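Sorting out passwords and phones at home – the kitchen table method

Sat down in April to do this properly after putting it off all winter. Took one evening and a bit. Tips below in the order I'd do them again, which is not the order I did them in.

Before you start

Get a notebook. Paper. Lined, cheap, the sort with a stiff back so you can write on your knee. You want one line per account and a gap under each for when it changes.
Pen not pencil. Pencil smudges and then is that a 1 or an l.
Charge everything first. Phone, tablet, the old laptop that only works plugged in. I lost half an hour to a flat tablet.
Kettle on.

Making the list

Go room by room, not by memory. Stand in the kitchen and look at what's plugged in. Router, telly box, the speaker, the doorbell, the heating thing on the wall. Each one has a login somewhere.
Then the post drawer. Gas, water, council, dentist, vet. If it sends you a letter it probably wants you to have an online account, and you probably made one and forgot.
Then your email. Search for "welcome" and "verify". Grim but quick. I had 26 accounts I would have sworn I'd never opened, including a place that sells curtain rings.
Close the ones you don't want. Some make you phone up. Leave those for another day or you'll never finish.

Email first, always

Do your main email before anything else. Everybody who gets into that can ask for new passwords for the rest of it. Long password, used nowhere else. Turn on the second step, where it asks for a code as well.
Check the recovery phone number. Mine was a number I gave up two phones ago.
Check the forwarding settings too. There should be nothing in there unless you put it there.
Look at the list of devices signed in. Sign out anything you don't know and anything you've sold or given away.

Passwords that you can type

Three or four odd words strung together. Not a song title, not the dog.
Avoid pound signs and funny accents. A telly remote can't find them and you'll be there all night with the arrow keys.
Stanisława Wilczyńska next door does hers from the labels in her pantry, a word from each shelf, then moves the jars. I tried it and ended up with three sorts of beans. Fine if you've got a fuller pantry than me.
Don't do the same one with a different number on the end. I know. We all did.
If you use a password manager, write the master password on paper, put it in an envelope, and put the envelope with the passports. Not in the notebook.

Where the notebook lives

Not by the computer. Not in the bag you take out.
Mine is in with the baking tins. Dry, and I know I'd notice if it moved.
Don't write the full password if it worries you. A reminder that only means something to you does nearly as well. But think about who'd need to read it if you were in hospital, and tell them enough.
Write "notebook" nowhere on the front. Mine says Delholm, after the recipe cards that used to be in it.

The router

Everyone skips this one. It takes 20 minutes.
The password on the sticker is for the wifi. There is often a second one for the settings page, and that's the one to change. Sticker might have both, look on the bottom.
Wipe the dust off while your there. Dry cloth, switch it off first. They get hot when the vents are furred up.
Run updates last thing at night, say 11pm, when no one wants the telly. Don't pull the plug because it looks stuck. Leave it.
Guest wifi for visitors – different password, printed on a card, stuck inside the cupboard door. Use washi tape, blu tack leaves a mark on gloss.
Put the doorbell and the lightbulbs on the guest one as well if it'll let you.

Odd gadgets

Anything with an app: change the password it came with.
Anything with an app you no longer use: reset it before it goes to the charity shop. Usually a pin hole at the back, hold it in with a straightened paperclip. A sewing needle is too sharp and slips, ask my thumb.
The baby monitor in the loft counts. So does the old one under it.
Our Bikura heating timer wanted a new code of exactly six digits. Don't use a birthday. 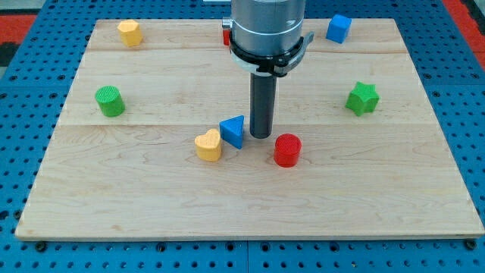
Small blocks on a light wooden board, blue table underneath.

Phones

Screen lock of six digits, not four. If you eat at your phone wipe the screen, the smears show which numbers you press. They really do, tilt it under the lamp.
Set a PIN on the SIM as well. Write it down before you turn it on, because getting it wrong a few times locks you out and then it's a call to the network.
Turn off message previews on the lock screen, or codes pop up for anyone sat near you on the bus.
Cleaning: barely damp microfibre, no kitchen spray. Wooden cocktail stick for fluff in the charging hole, gently, phone off.

Codes and calls

Never read a code out to someone who rang you. Doesn't matter how nice. Put the phone down, find the number on the back of the card or an old bill, ring that.
Texts about parcels – don't tap. Go to the shop's own page and look there.
We have a family word for "is this really you" when somebody asks for money. Agreed over Sunday dinner, never typed. Ours has changed 2 times becuase the youngest tells everyone.

Photos and things you'd cry over

Copy them to a drive that is then unplugged and put away. A drive left plugged in isn't much of a backup.
Label it. Freezer labels stick to plastic better than ordinary ones and don't curl.
Keep it away from the boiler cupboard and the windowsill. Old biscuit tin with a tea towel round it does fine. Mine is a Makowska shortbread tin, lid a bit dented, still shuts.
Open a few photos off it now and then to see that they're there.

Keeping it up

I do the whole lot twice a year when I do the smoke alarm batteries. 30 minutes if the list is up to date.
Cross old passwords out properly, scribble not a line.
When the notebook's full copy it to a new one and shred the old. No shredder? Soak the pages in a bucket overnight and mush them, goes in the bin as a lump. Wear gloves if the ink is cheap.

Still to do: the printer, and the Detum loyalty card that keeps emailing. Will add the bit about tablets for kids when I've done ours.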